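Journal > Household Studies > Working papers > Section 4
Search this journal Enter keyword or author

4. The basket, the board and the claim of "natural" tidying

4.1 What the earlier work asks us to believe

Ostrowski's argument, repeated in most of the writing on small-item storage that followed, is that people put things away in small baskets more readily than in boxes or drawers. An open basket, he says, invites the hand. We have no quarrel with the idea as a hunch. Our trouble is with the evidence. The Udstead sessions that are usually cited used 14 households, all of which had asked to take part, and the baskets were new and empty when people first saw them. A drawer that has been in use for years is a poor rival to that. Nor did the authors say what went into the baskets, beyond the word "items."

Shape seems to us a more likely cause than any invitation. A jug is an awkward thing to put in a small basket. It has a wide part and a narrow part, and the person has to settle which end goes first while the handle of the basket stands in the way. We chose a white plastic basket with openwork sides and a curved handle, the kind sold for clothes pegs or fruit, and a small reddish-brown object with a tapered end.
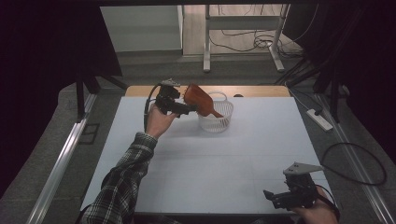
Neither the Udstead group nor the later Irkitz study reports which end of an object people lead with. Irkitz gives only a total time per item, and a total time cannot tell a person who is slow to lift from a person who is slow to aim. When Brunner went back over the same material, 7 of the 50 trials were dropped for reasons given as "handling." We would have liked to see those trials. If handling trouble is what makes a basket slow, then leaving it out makes the basket look good.

4.2 The surface

The second weakness is the table. Domestic tables are cluttered, and a basket on a cluttered table competes with everything else on it. The published sessions all used a plain top, and so did ours, which means that our own results share the fault. We used a flat white board laid over a larger tan wooden table. The board is pale and matte, and thin seams divide it into panels.

We had worried that the seams would act as guides, and that people would line the basket up with them out of neatness. One reader of an early draft, working from the Zarnine guidelines, told us to tape them over. We left them alone. Tape would have been one more thing to line up with, and nothing in the Zarnine text says why a seam should matter more than the edge of the table – which people can also see.

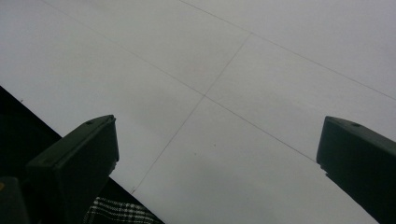
Figure 2. The work surface, showing the crossing of the panel seams.

It may still be that a blank surface flatters every container placed on it. Ostrowski treats the plain top as neutral. We doubt that any top is. A person with one basket in front of them and nothing else has been told, more or less, where things go, and a high rate of "correct" placement under those conditions says little about a kitchen on a Wednesday evening. The figure of 70 percent that is often quoted from Udstead should be read with this in mind. It has been used to recommend baskets for hallways, bathrooms and children's rooms, none of which were studied.

4.3 What can be kept

Some of the earlier claim survives. A basket with an open top can be filled without a second step, and a drawer cannot. That much follows from the objects themselves and hardly needs a trial. Whether people prefer baskets, or go on using them after the first month, is a separate question, and we found no session in the published work that lasted long enough to ask it. Our own did not either. The comparison with lidded boxes is taken up in Section 5, where the same board and the same basket are used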